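# Chapter 6: The Wash Basket and the Sorting Floor

Long before a wash begins, and long before anybody has reached for the soap, there is a basket. It's easy to hurry past it. Most of my students do, and I can hardly blame them, for they have come to learn about stains and shrinkage and the right way to press a collar, and a basket seems a humble sort of thing to spend a chapter on. But I have been teaching household care for a good many years now, and if I could look into only one corner of a home to judge how laundry day was likely to go, I would ask to see where the dirty clothes are kept.

In Chapter 5 we followed the Quách household through a week of meals. We'll stay with them here, partly because I've grown fond of them and partly because their laundry is so wonderfully ordinary. There are school clothes, work clothes, kitchen towels, and the odd bath mat that everyone hopes somebody else will deal with. My colleague Bảo Đàm, who helped me plan the exercises at the end of this chapter, kept a laundry diary alongside theirs one August, and you'll find pages from both as we go along.

## 6.1 What a basket has to do

A basket has two jobs, and they pull against each other a little. It must hold clothes between one wash and the next, which may be several days, and it must also carry them from the bedroom to the machine and back again. A tall hamper with a lid is splendid at the first job and miserable at the second (try getting one down a narrow staircase!). A shallow open basket travels nicely but fills up before you know it. Many families end up with one of each, and there's nothing wrong with that.

Whatever the shape, look for sides that let air through. Damp clothes shut up in a solid tub will turn musty, and once that smell has settled into a towel it can take more than one wash to shift it. Holes, slats, or an open weave all help. A cloth lining is a kindness to knitwear and anything else that might snag, so long as you remember that the lining needs washing too - a point the Quách family's diary skips over entirely until page 113.

Handles deserve a moment of your attention as well. Pick the basket up full before you decide you like it. A rim that feels perfectly smooth when the basket is empty can bite into your fingers by the time you've reached the laundry room.
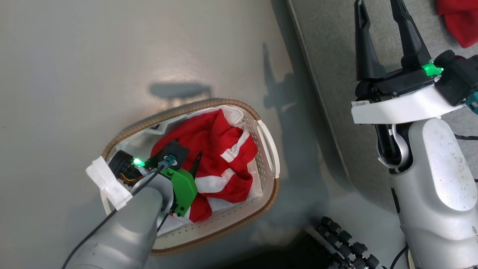

**Figure 6.2** An oval basket with perforated sides and a white lining, holding a red garment with white stripes.

Red and white together make a good place to begin our talk about sorting. Where does such a piece belong? Not with the whites, certainly, for the red may run and leave you with a load of pink undershirts. I'd put it with the colors, in cool water, and for the first few washes I'd keep it away from anything pale that you care about. Read the care label before you do anything else, and if it tells you to wash the piece separately, take it at its word.

Now, about the floor. You'll sort far more easily on a clean, hard floor than on a bed, where the piles slump into each other and somebody always sits down on the darks. Sweep first, tip out the basket, and work your way through one piece at a time. Empty the pockets, close the zippers, and turn anything printed inside out. Shake out the socks - yes, every one of them.

### Before you read on

Find the basket or hamper used in your own home and spend a few minutes with it. Carry it along its usual route with a normal load inside, and write down where you had to stop, shift your grip, or open a door with your elbow. Keep these notes handy. We'll use them in Section 6.2, where we compare baskets by size and work out how much a family of four really needs to store between washes.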